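This site uses cookies to remember your settings. Accept | Decline

# Zesavetti Wood Finish Notes

A small table of notes on how clear finishes change the color of light wood over time. It was put together for people who refinish furniture at home and want to know what a board may look like a few months on.

Last updated: September 16, 2024

## What is in the data

The table has 421 rows. Each row is one reading of one test board. The boards were kept indoors in two rooms, one with a south window and one with a north window.

Columns:

- board_id: a short code, the same for every reading of that board
- species: pine, birch, maple or beech
- finish: Gil (oil), Vasus (water-based) or none
- coats: number of coats put on
- room: south or north
- week: weeks since the last coat
- tone: pale, straw, peach, orange or brown
- remarks: free text, often blank

There are 40 boards in all, and 14 of them have no finish. The unfinished boards are there for comparison and should be left in when you work out averages by room.

## How the readings were made

Boards were sanded to 180 grit, wiped down and left overnight before the first coat. Tone was judged by eye against a printed card under the same lamp. The card was reprinted in December after the old one faded, so earlier readings may run slightly dark. They have not been corrected.

## Known problems

- Beech is thinly covered and has no Vasus boards.
- Some remarks use "amber" for what the tone column calls orange.
- Two boards swapped rooms by mistake in week six. Both are marked "moved" in remarks.
- "Peach" and "orange" are hard to tell apart on warm wood. Treat them as one group if the difference matters to your work.

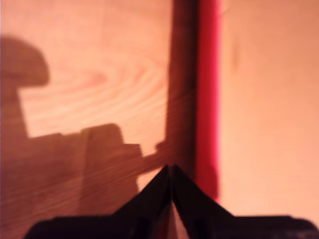
## Using the files

The table is a plain CSV file with commas and a header row. It opens in any spreadsheet program. Blank cells mean the value was not written down.

You may copy and change the table for any purpose. If you publish from it, please credit the Bisness workshop and give the date of the version you used.

## Planned changes

- More beech boards
- A third room with no window
- A separate column for boards that were moved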